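About Pomness

Home
Classes
Repairs
Visit us
About

Pomness is a small school for furniture repair and hand finishing. We teach people to fix chairs, tables, chests and bed frames using hand tools and a few simple machines, and we take in a limited amount of repair work from the public. The school opened in 2000 on Huston Street and has been in the same building ever since.

How we started

Candela Toledo trained as an upholsterer and then worked for 12 years in a shop that restored dining furniture for hotels. When that shop closed she rented the ground floor on Huston Street, moved in two benches and a glue cabinet, and began taking repair jobs under her own name. Customers kept asking if they could stay and watch. The first evening class was a reply to that. It had four students and ran for five weeks, and three of those students signed up again for the next one.

For a few years the repair work paid the rent and the classes were extra. That has since turned around. Teaching is now most of what we do, and the repair side is kept small on purpose so that the instructors stay in practice.

The name comes from a misspelled sign. Candela ordered it for a line of polish she planned to sell, the polish never went on sale, and the sign was already paid for.

What we teach

Our main course is Basic Repair. It runs for 16 weeks, one evening a week, and covers loose joints, split boards, missing veneer, stuck drawers and worn finishes. Students bring a piece of their own from the third week on. If you don't have one, we keep a stock of donated chairs in the back that need work, and you may take home the one you repair.

After Basic Repair there are two shorter courses. Finishing covers shellac, oil, wax and matching color on old wood. Seats covers cane, rush and simple drop-in upholstery. Both are open to people who have not taken Basic Repair, but we ask you to call first so we can talk about what you already know.

We also run a day class on sharpening in May. It tends to fill early. Bring your own chisels and plane irons, in any condition.

We do not teach furniture making from scratch. Other schools do that well and have the machines for it. We also don't teach spray finishing, and we don't have a booth.

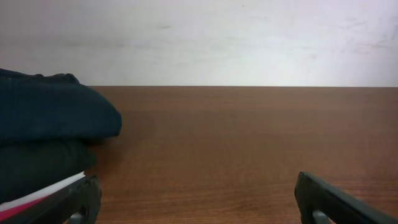 Most of the questions we get before a first class are about finishes, and most of those are about tables. People have a white ring from a cup, a dull patch near one end, or a sticky surface that never seems to come clean. In the Finishing course we begin by working out what is on the wood before anyone opens a can. We test a hidden spot with alcohol, then with thinner, and write down what happens. Color comes after that. A warm brown tabletop against a plain white wall is a fair test of your eye, and students are often surprised by how much red or yellow they see in wood they would have called simply brown. We ask everyone to look at their piece in daylight and again under a lamp before they mix any stain. A color match that holds up in only one kind of light usually has to be done over, and taking it off is slow work.

How classes run

Class size is limited to 12. There is one instructor and one assistant in the room at all times. Evening classes start at half past six and end at nine, with cleanup included in that time. The door is open from six if you want to set up early.

Each student gets a shelf for storing work between classes. Small tables and chairs are fine. Anything larger than a chest of drawers has to be arranged ahead of time, and we can't store beds unless they come apart. Work left here for more than 20 days after the end of a course is treated as a donation unless you have talked to us.

Tools are provided. After a few weeks many people want their own, and we hand out a list with sizes. We don't sell tools and we don't get anything from the stores on the list.

Please wear closed shoes and tie back long hair. Oily rags go in the metal can by the sink, never in the trash. This is the one rule we are strict about.

Who works here

Candela Toledo still teaches Basic Repair and looks at every piece that comes in for an estimate. The Finishing and Seats courses are taught by former students who went on to work in the trade and came back part time. Assistants are usually people who have finished all three courses and want more bench hours. They are paid.

Repairs for the public

We accept repair jobs from people who live nearby when there is room in the schedule. Gluing up chairs is the most common job and normally the quickest. Send a few photos first, including one of the underside. We will tell you if the piece is worth the cost of repair, and sometimes the answer is no.

We don't work on pianos, outdoor furniture or anything with signs of live woodworm. For large veneer jobs we send people to Roson, a two-person shop across town that has a proper press. For leather, we suggest Campos. They have done our desk tops for years and their turnaround is better than ours would be.

Donations

We take wooden chairs in almost any state, including ones in pieces, as long as most of the pieces are there. We also take hand tools, clamps and offcuts of old veneer. We can't use particle board, mattresses or foam. Please don't leave things outside the door when we are closed - the sidewalk is narrow and we have been asked to keep it clear.

Fees and help with fees

Current fees are listed with each course on the Classes page and include glue, abrasives and finish. Students pay for their own cane and fabric. One place in every Basic Repair course is held at half price for someone who could not otherwise come. There is no form for it. Write us a short note and say which term you would like.

Getting here

The entrance is on the side of the building, down three steps. There is a ramp at the rear for wheelchairs and for furniture, and the bell there rings in the workshop. Street parking is free after six. If you are dropping off something heavy, call from the ramp and we will come out with the cart.

Page last updated 8 October 2026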